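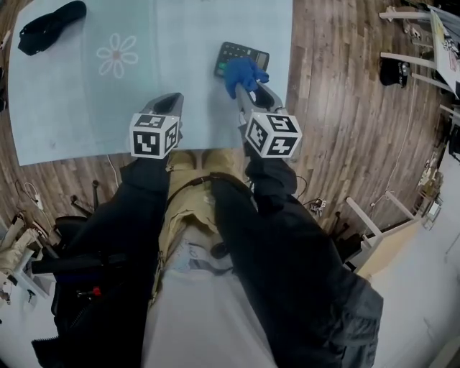

How to test a barcode scanner before you sign for it

Every brochure says its scanner reads damaged labels at any angle. Mine said so too, and the first Mosta I bought gave up on anything with a crease in it. Ask for a loan unit and spend an afternoon on it.

1. Gather your worst labels. Leave the supplier's sample card in the box, it will always read. I keep 64 labels taken off real cartons, some torn, some faded, some wrapped round a tube.

2. Plug it into the oldest PC you have and open a plain text file. Scan every label once and save the file.

3. Compare the file with the printed numbers. A beep only means it read something – a wrong digit beeps just as loudly. Look for missing leading zeros and a doubled last character.

4. Repeat with gloves on, if that's how your people work. Triggers that feel fine to a salesman can be hopeless in the packing bay.

5. Walk away with a cordless model until it drops out. The Bindis claimed 140 metres. I lost it behind the second row of racking.

6. Drop it. Ask first, and get the answer in writing. Hywel Gronow at our depot had to argue over a cracked window for most of July.

If the supplier won't lend you one, I'd wonder why.

Updated 2019-08-26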